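Lougher Simulator Guide
Section 4: Comparing Grippers on the White Table

Welcome back! If you worked through Section 3 you already have the simulator running and a room loaded, and now we get to the part most people came for, which is trying one gripper against another on the same job.
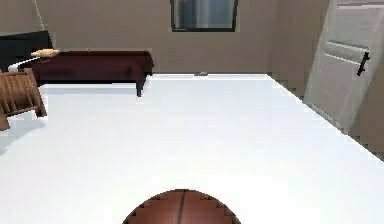
Before you begin

You will need two gripper models installed. We use the Stenusetti two-finger gripper and the Pokalov soft gripper all through this section, but any pair from the Itunwood library will do nicely. Load the room called "White Table, Ball Near" and leave the arm unloaded for now. The basketball should be close to you at the bottom of the view, with the small gray object way off by the back edge of the table. Those two are your targets, one large and near, one little and far, and they ask very different things of a gripper.

Note: Edges look stair-stepped at the preview setting. Please leave it there while you set up — the preview loads much faster, and you can turn on smooth edges later from the View menu.

Setting up the comparison

1. Open the Trials panel and choose New Comparison. Give it a name you will still understand next month (we have all met "test2 final new").

2. Type 1215 in the Seed box. Any number is fine, really, but both grippers must get the same one, or the ball will start in a slightly different spot each time.

3. Under Gripper A pick the Stenusetti, and under Gripper B pick the Pokalov. Check the maximum opening listed beside each name. If it is narrower than the ball, the panel shows a yellow flag and will suggest a side push in place of a grasp.

4. Set Trials per Gripper to 5. You can go higher once you know everything behaves.

5. Click the ball, then choose Set as Target. Run Gripper A all the way through, and then Gripper B.

6. Repeat step 5 with the small gray object. Zoom in before you click! It is easy to select the tabletop by mistake, and the arm will then try very earnestly to pick up the table.

Caution: Do not change the grip force between A and B. If you want to compare forces as well, make a second comparison and keep this one as it is.

7. Press Save Results. Réjean Boychuk, who wrote the Trials panel, recommends saving the camera position too — the box for that is just under the file name.

If the arm stops short of the gray object, open Arm Settings and raise Reach Limit to 83 percent, then run that trial again from step 6.

Related sections
Section 2: Installing Gripper Models
Section 3: Loading a Room
Section 5: Reading Your Results
Moving the Camera

Lougher Simulator Guide | Contact the help desk | Back to top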